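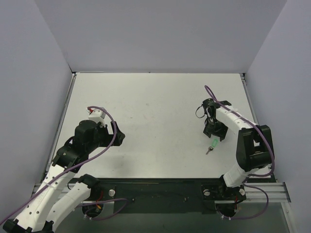 Piyumi Marikar objected to the first version of this section on the ground that it treated the tag as an accessory to the key, when users at the Munshi desk ask for "the green one" and seldom mention a room. We accept the point. The analysis below takes the tag and the key as a single item with two parts, and the terms "tagged key" and "item" are used interchangeably.

4.2 Tag color and translucency

The Plallar register holds up to 3,000 entries, of which 2,000 were retained after duplicates and retired locks were removed. Each entry records the key blank, the tag color, the tag finish (opaque or translucent) and the hook position. Tags were supplied by Tatero in 18 combinations of color and finish. Green is available in both finishes and was kept in the comparison for that reason; colors offered in one finish only are reported separately in Section 4.4.

Translucent tags take on part of the color of whatever lies behind them. On the dark felt of the Gidon cabinet, the translucent green was regularly entered as "black" or "dark" by staff returning keys in the evening. The same tag on a white surface was entered as green. Opaque tags showed no comparable shift between the two backgrounds, although the opaque green was confused with the opaque teal when both hung in the same row.

A second source of error is the position in which an item comes to rest. A small metal key lying flat on a pale surface has low contrast along its blade, and respondents tended to find the tag first and the key second. Where the tag covered the bow of the key, the blank was often recorded as unknown. We did not correct these entries. They were coded as incomplete and excluded from the blank-type counts, but kept for the color analysis.

Outline matters less than expected. Rounded tags and rectangular tags were located equally well on the white surface. Staff did report that the rounded form was harder to read when the printed insert had slipped, and Doina Karagiannis, who coded the comments, grouped these reports under "insert" and not under "shape." The grouping affects the totals in Table 3 but leaves the ranking of finishes unchanged.
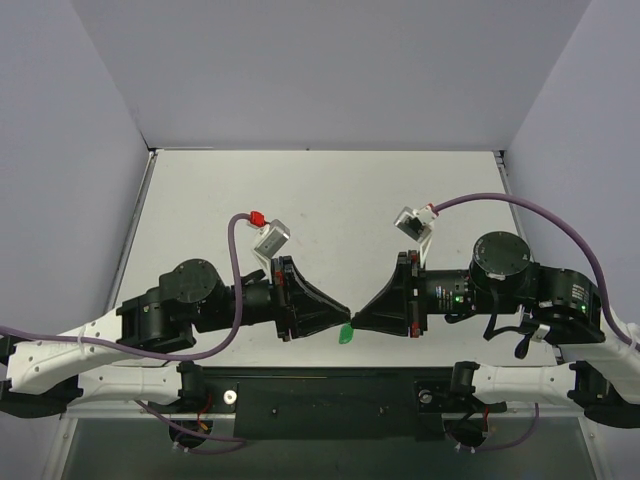
Figure 2. Small bright green object of rounded, elongated outline on a white surface.

The color term was fixed before coding began. "Green" covers every shade between the Tatero lime and bottle swatches, and lighter or darker readings were entered as notes. Notes were not used in the agreement scores. Hook position was checked against the register each January.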